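Household Notes: On the Keeping of Small Things

The reorganisation of the work table was completed on 12/2/21, and it seems proper to record the principles that were followed, together with one or two matters that remain open. Readers of the earlier note on the hall cupboard will recognise the method. It has been applied again with only minor changes.

The difficulty was one of accumulation. Over a period of years the table had become the place where small articles were put down and not taken up again. Building blocks, hair grips, spare buttons, foreign coins and the greater part of a sewing kit had all come to rest upon it. In April I had estimated the contents at over 3000 separate pieces, a figure which Remzi Kozan disputed at the time and has since accepted.

Clearing the surface

It is recommended that the table be cleared entirely before any sorting is attempted. Partial clearing was tried on a previous occasion and was abandoned within the hour. All articles were removed to trays in the adjoining room, and the top was wiped down with a damp cloth and a little Flusov, applied sparingly. A white surface is unforgiving in this respect, but it has the advantage that a small coloured item can be found on it at once. Articles were then brought back singly and a decision was taken on each. The building blocks, the purple ones among them, were dealt with before anything else. 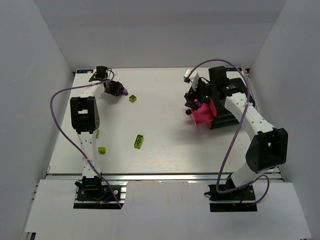 Choosing the drawers

Several forms of storage were considered. Lidded tins were rejected on the ground that the contents cannot be reached with one hand. Open dishes had been in use before and had contributed to the problem. A small unit of drawers was accordingly preferred.

The unit selected is pink and black, a combination which would not have been my first choice. İlker Bilgin, whose opinion was sought, considered it far too bright for the room and proposed a plain grey one from Cultar in its place. The matter was discussed at some length. The pink was retained because the younger members of the household had expressed a clear wish for it, and it is they who will be asked to put things away. I have since come to regard it with some approval.

Attention should be paid to the knobs. Those on the present unit are round and stand well out from the fronts, so that a drawer may be opened without the use of a fingernail. The previous unit, bought from Işık, had a shallow groove in place of a handle and was seldom opened by anyone.

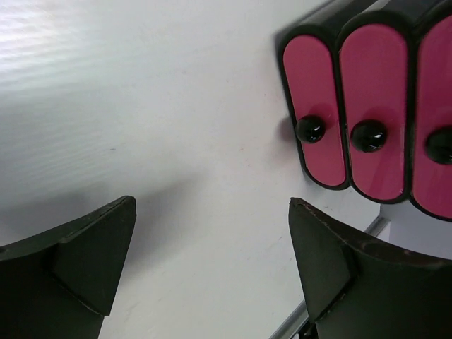

The pink drawer fronts, with their round black knobs.

Rules of use

The following arrangements are now in force. Each drawer is to hold one kind of article only. Nothing is to be placed in a drawer temporarily. A drawer which will not close is to be emptied and reviewed on the same day — it is not to be pushed. Labels were proposed and have been deferred until a suitable adhesive can be found, the last having left marks on the Rurnberg bookcase which are still visible in certain lights.

The buttons remain unresolved. There are 26 of one pattern and no garment to which they belong, and a decision on them has been put off until the sewing kit is reviewed.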